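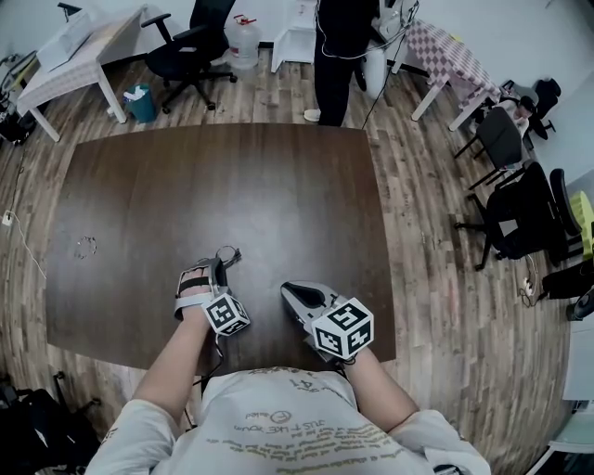
Getting a table ready for hand-held gripper work

Workshop tips, April 20, 2020

These notes are for people who record tabletop tasks with a gripper in each hand, so that a robot arm can learn the same tasks later. They come out of a comparison we ran in January between two ways of setting up the table. Most of it is housekeeping, and most of it can be done with things from a kitchen drawer.

What we compared

The tasks were household ones: folding a tea towel, putting lids on tubs, coiling a length of wire and laying it in a dish. One half of the work was done on tables set up any old how. The other half was done after going through the steps further down the page. We kept 277 recordings in all. Of these, 194 could be used for training without any repair to the tracking. The rest had gaps where the markers on a gripper could not be read for long enough to matter.

When Calum Cairns went through the gaps by hand, the biggest single cause was glare, either on the table or on the faces of the marker cubes. Next came the wearer's own forearm covering a cube, and then cables pulling a gripper round at the wrong moment. Lighting level on its own made less difference than we had expected.

The table

A dark table is fine. A polished one is harder work, as it throws back a soft patch of light from the ceiling and the patch usually falls in the middle, where the hands are. Turn off the lamp directly overhead if the room has others. If it hasn't, move the table by half its own width and look again from above.

Do not use spray polish on a recording table. Wipe it with a damp cloth and a drop of washing-up liquid, then dry it with a tea towel. Old polish comes off with white vinegar and water, but try a corner first on real wood, and don't leave it standing.

A plain matt cloth will kill the shine altogether. We stopped using one for the wire task, as it creeped when the gripper jaws pushed along it. A checked or striped cloth is best kept for another table. We tried one for a short while and the marker software wasted time on the squares.

Rounded tables have no corners to measure from. Put two small pieces of masking tape on the edge, one at each side of the wearer, and start each recording with the jaws resting at the tape.

The markers

Wipe the cube faces with a dry lens cloth before each session. Fingerprints hardly show on the white parts, but they make the black squares shine at a low angle. Matt paper labels read better than glossy ones. If you print your own, leave the white border on. Trimming it close looks tidier and the software then misses it.

Check that both cubes can be read with the jaws open, with them closed, and with the wrists turned in. The last position is the one people skip. In our gaps it was nearly always the left hand that had been covered, with the right forearm reaching across. Sitting 5 centimetres further back cured a good part of this for most wearers.

Straps

Fasten the strap across the back of the hand so that the fingers sit under it without being squeezed. Too loose is worse than too tight for the recordings, because the gripper slides on the hand and the wearer corrects for it without knowing. Stop every 50 recordings, take both grippers off and shake the hands out. Straps can be washed by hand in cool water and dried flat.

Cables

Leave a loop of slack on the tabletop for each gripper and let the rest run down beside the forearm. Pulling the cable straight and taping it tight seems neat, but it tugs as soon as the arm goes out. On the floor, coil spare cable beside the power strip and keep it away from chair wheels. Office chairs are very hard on thin cable. A chair without castors is better for the wearer too, who otherwise drifts away from the table by a little with each reach.

Small parts

Thin wire is difficult to see against pale wood and easy to lose against any floor. Keep the pieces in a saucer between tasks. If a piece comes out badly kinked, throw it away and cut another, as the kinks change how the wire sits in the jaws.

What we would do differently

The two halves were not recorded by the same people in the same order, and those who came to the prepared tables had already had some practice. We can't say how much of the gain was practice. The next run at Corkent will swap the order, and the wearers will fill in the table sheet themselves before they start.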